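11 de fevereiro

Cheguei à reserva antes das nove. Leitura do termo-higrógrafo: 18 graus, humidade relativa estável durante a noite, com uma pequena subida na hora em que a porta do corredor fica aberta para a limpeza. Anotei a subida no livro de registos e transcrevi-a para a folha de controlo. A banda de papel precisa de ser mudada no início da próxima semana. A pena está a borratar no troço inferior da escala e a leitura perde precisão nessa zona.

Continuação do inventário do fundo Avport. O clube fechou a sede em agosto e entregou ao museu o conteúdo da sala de troféus, do arquivo da secretaria e de um armário do balneário. O auto de entrega menciona 868 peças. A minha contagem ainda não fecha com a do auto: os galhardetes que vinham presos em pares por alfinete foram contados umas vezes como um e outras vezes como dois. Decidi atribuir número individual a cada galhardete e registar a associação no campo das relações. O par original fica documentado em nota, com indicação da posição do alfinete.

Os alfinetes saem todos. Oxidação visível em quase todos, com halo castanho no cetim. Retirei os primeiros com pinça de pontas finas, movimento paralelo à fibra, sem torcer. Onde a ferrugem aderiu, cortei o alfinete junto ao tecido e retirei em dois segmentos. Os fragmentos vão para um saco com fecho, etiquetado com o número da peça. É material que provavelmente será abatido, mas a decisão não me compete.
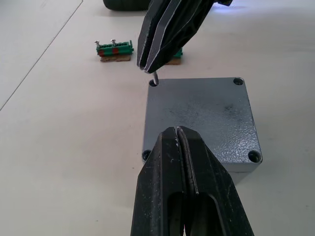
Por que motivo as camisolas antigas não são lavadas antes de entrarem em reserva?

A lavagem remove informação que não se recupera: terra do campo, manchas de linimento, marcas de uso na gola e nos punhos. O tratamento de entrada fica limitado a aspiração com rede de proteção e a quarentena, e qualquer intervenção aquosa depende de parecer escrito da conservação.

Escrevi isto assim, em forma de pergunta, para colar na folha de apoio aos doadores. É a dúvida que mais aparece ao balcão e até agora cada um respondia à sua maneira.

Camisolas: estado geral razoável. As de algodão mais antigas têm amarelecimento nas axilas e perda de elasticidade no canelado da gola. As sintéticas, mais recentes, estão melhores no tecido e piores nos números. Os algarismos termocolados estão a perder plastificante e colam ao que lhes toca. Uma delas estava dobrada sobre si própria e o número transferiu parte do vinil para a frente da peça, à altura do emblema. Não forcei a separação. Interpus papel siliconado nas zonas livres, deixei a peça em tabuleiro aberto e abri ficha de estado com prioridade alta.

A Ruba Yammine veio vê-la ao fim da manhã. Propõe arrefecimento controlado e espátula de PTFE, a começar pela extremidade inferior do algarismo, com paragem imediata se o poliéster acompanhar o movimento. Quer antes um ensaio numa camisola de treino sem identificação, da mesma marca e com o mesmo tipo de número. Existem várias no fundo e o auto trata-as como material de consumo, o que simplifica a autorização. Pedi-a por escrito na mesma.

Discutimos também a posição de armazenamento. Ela prefere as peças na horizontal, em caixa, sem dobras. Eu tinha previsto cabides acolchoados para as sintéticas, por falta de gavetas com largura suficiente. Ficou decidido: horizontal para tudo o que tenha números ou publicidade aplicados, cabide apenas para os blusões de treino e para o casaco do treinador. Tenho de refazer a planta de ocupação da sala 2. O armário deslizante da parede norte passa a receber caixas compridas e perde as barras.

Quanto ao programa de gestão de coleções: o Bruvitz continua a rejeitar a importação em lote quando o campo de dimensões tem vírgula decimal. Substituí por ponto na folha de origem e os registos entraram, mas o relatório impresso sai agora com ponto e terá de ser corrigido à mão ou deixado como está. Voto por deixar. Segundo problema, mais sério: o vocabulário controlado não distingue galhardete de flâmula, e o arquivo do clube usa os dois termos com critério. Galhardete para o que foi trocado entre capitães antes do jogo; flâmula para o que era vendido aos sócios. A distinção é útil para a proveniência e perde-se se for tudo para o mesmo termo. Criei um termo local, com nota de aplicação, e enviei a proposta à coordenação.

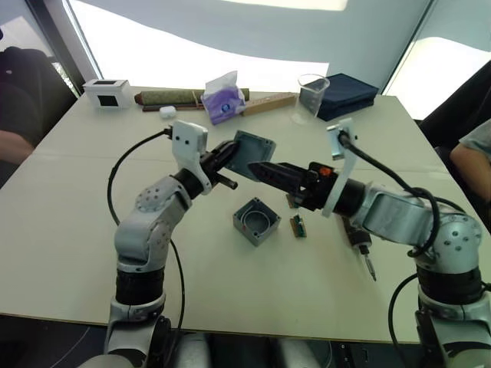

Tempo de leitura: seis minutos

Tarde dedicada ao papel. O arquivo da secretaria tem livros de atas, fichas de sócio, correspondência com a associação distrital e cerca de 400 fotografias soltas, a maioria em gelatina e prata, formato postal, sem álbum. Parte delas tem legenda a esferográfica no verso, com pressão suficiente para marcar a emulsão do outro lado. Nada a fazer quanto a isso, a não ser registar. Reescrevo a legenda na ficha tal como está, com erros e abreviaturas, e acrescento a leitura interpretada noutro campo. Os nomes de jogadores aparecem quase sempre por alcunha.

Três fotografias do mesmo plantel têm legendas incompatíveis. Numa, a fila de trás é dada da esquerda para a direita; noutra, ao contrário; a terceira omite um jogador. Comparei com a folha de jogo conservada no livro de correspondência e a primeira ordem parece a correta, à exceção do guarda-redes suplente, que não consta da folha. Deixei a identificação em aberto. O antigo roupeiro do clube vem cá na próxima visita dos doadores e posso mostrar-lhe cópias em papel, nunca os originais.

As fitas adesivas são o maior problema dos livros de recortes. O adesivo migrou, o suporte plástico soltou-se e o papel de jornal por baixo está translúcido e quebradiço. Há páginas em que os recortes se mantêm no sítio só pela pressão do livro fechado. Não os vou desmontar. Digitalização de cada página em berço, com o livro aberto no ângulo que a lombada permitir, e depois acondicionamento em caixa por medida com intercalares. A ordem dos recortes foi escolhida por alguém do clube e tem valor como tal, mesmo quando a cronologia falha.

Medi os livros para a encomenda das caixas. O maior tem a capa empenada e é preciso contar com a altura no ponto mais alto, junto ao corte dianteiro. Da última vez medi na lombada e as tampas não fechavam. Cartão neutro, canto reforçado a metal, sem cola. O fornecedor tem prazo de entrega longo e convém juntar no mesmo pedido as caixas compridas das camisolas.

Sobre a exposição Flevamero: a versão atual do guião pede uma vitrina com a bola da final distrital, as botas do marcador e o cachecol tricotado que estava na sala de troféus. A bola não oferece garantias. O couro está seco, a costura do gomo principal abriu e a câmara de ar já não segura pressão. Enchê-la para recuperar o volume está fora de questão. Proponho um enchimento interno com tiras de espuma de polietileno, introduzidas pela abertura do atacador, e um apoio em anel revestido a malha. Se a equipa de montagem insistir na bola em posição elevada, com fio, respondo com parecer negativo. O couro não aguenta carga pontual.

Botas: travessas pregadas, pregos com corrosão ativa, sola a abrir no bico. Podem ser expostas sobre base inclinada, com limite baixo, sem apoio na travessa. O cachecol pode ir sem reservas especiais, depois de passar pelo congelador. Há vestígios antigos de traça, casulos vazios na franja, e prefiro não confiar em que sejam todos antigos. Selei-o em polietileno com o mínimo de ar possível e com mata-borrão, e entra no próximo ciclo.

Nível de luz na vitrina: o projeto indica um valor único para as três peças. Tem de ser regido pela mais sensível, que é o cachecol, tingido com um vermelho que já desbotou na face exposta. Enviei a correção ao gabinete de projeto com a indicação do limite para têxteis e pedi que o sensor fosse colocado à altura da peça e não no teto da vitrina.

Telefonema de Barua a meio da tarde. O museu municipal de lá tem a outra metade dos galhardetes trocados com o clube vizinho e aceita emprestar alguns para a exposição. Pedem relatório das condições ambientais, seguro de porta a porta e acompanhante na viagem. Os dois primeiros pontos são rotina. O acompanhante tem custos e não estava no orçamento - vou perguntar se aceitam que seja a nossa conservação a ir buscar as peças.

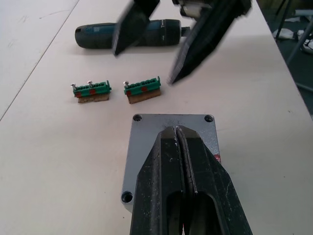
Garra preta e placa metálica cinzenta.

Fechei o dia com a numeração. Etiquetas de algodão cosidas nas camisolas, ponto largo, linha de poliéster fina, sempre no interior da costura lateral esquerda. Nos troféus, verniz de base e tinta de pigmento sob a peanha. Dois troféus têm peanha de pedra porosa e aí a etiqueta fica atada ao pé, com fita. As medalhas vão em alvéolos e levam o número no alvéolo e no saco.

Pendente: autorização para o ensaio da espátula, resposta sobre o termo local, nova planta da sala, encomenda das caixas, resposta a Barua. Falta ainda abrir o último caixote do balneário. O auto descreve-o como «diversos» e cheira a cânfora, pelo que vai ser aberto junto à extração, com luvas de nitrilo.

Leitura do termo-higrógrafo à saída igual à da manhã. Reserva fechada, chave entregue na portaria.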